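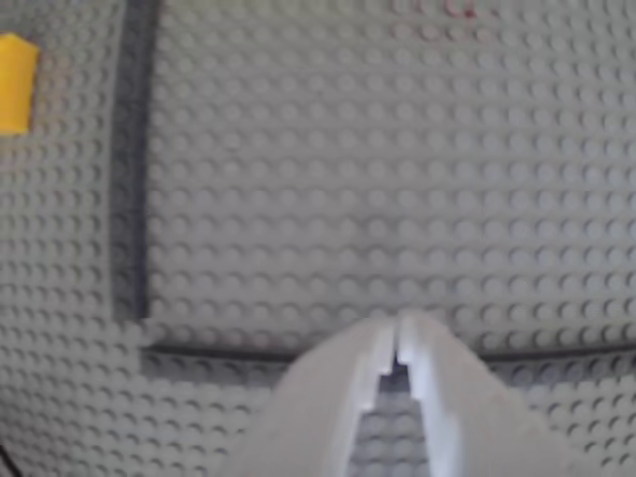
Gray studded baseplate with a second gray plate laid over it.

Fengate Toy and Game Library
Progress report, second installment of the grant

Hello again, and thank you for your patience with me over the winter report, which was mostly a list of things that had not arrived. This one is happier!

The big news is that we are open two evenings a week now as well as Sunday afternoon, and the evenings are the ones people like. I thought parents would want mornings. They don't (school run, work, laundry, all of it), and the 5:30 slot fills up before I've got the lights on. We have 842 items on the shelves and 200 member families, which was the number you asked us to reach by the end of the second year, so I'm pretty pleased about that.

Loans are up everywhere except puzzles. I blame the missing pieces. We lost a whole afternoon in May to checking jigsaws and pulled 12 of them, and I'd like to replace those with the smaller wooden kind that can be counted at the desk while the family waits.

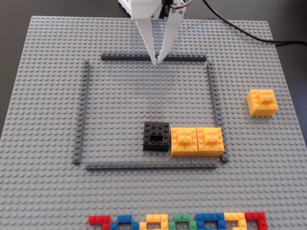

Building sets are our most borrowed section by a mile, and they are also the most work. Each one goes out in a zip bag with a card listing the parts, and each one comes back with something extra in it (buttons, a sock once). Bricks are sorted by color, which was a mistake, and I'm moving them over to sorting by shape a drawer at a time. A big gray LEGO baseplate covered edge to edge in studs is a awkward thing to lend, because it won't fit in any bag we own, so the large ones now stay in the building for use at the tables and only the small ones go home. Families grumbled for a week or so and then started staying longer, which I'll take.

The Bollton branch is behind. The room is ours but the shelving isn't up, and the quote from Pronberg came in higher than the one in our application. I've asked them to price it again without the corner unit. If that doesn't bring it down far enough I'll write to you separately before spending anything, as we agreed.

Money next. We have 1834 left in the equipment line and I expect to use all of it by the end of the grant. Most will go on board games for older kids, who have been badly served by us so far, and the rest on storage boxes with lids that stay shut. The staffing line is on track. The printing line is underspent and I'd like to move what's left into late-opening hours, if you're OK with that.

We also swapped a crate of duplicates with the toy library in Čierny, who sent back some lovely card games with no English rules. Two of our members are translating them now.

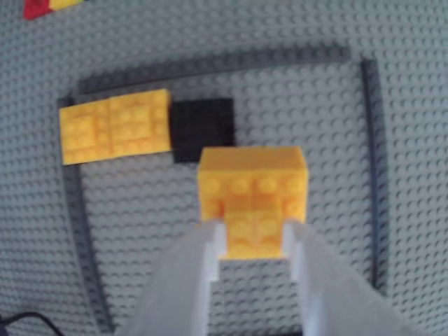
Dark gray border strips and a flat yellow section on a light gray baseplate.

Still to do before the final report: finish the drawers, get the overdue reminders going out by text, and hold the member survey, which I keep putting off. I'll send the loan figures by section along with that one. Do come by some evening if you're nearby, the kettle is always on.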